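Toy tidy report, Brukstead unit, group 2

Aim was to see if a shallow tray is enough for small play things, or if balls need there own box. Budget 15 pounds. Most of the toys came from the Nevov starter bag, cloths from home.

Tried it Friday. Balls and cloths in together first, sorted after.

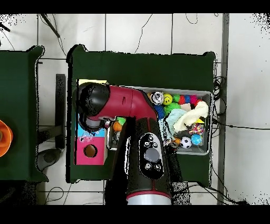
How should balls and cloths be stored?
Seperately. Cloths folded flat in the tray, balls posted through the round hole in the pink front of the box.

Spiky balls still to measure against the hole. Cloths hide the small stuff, so they come out first next time. Still to do: labels, lid, write up costs by March.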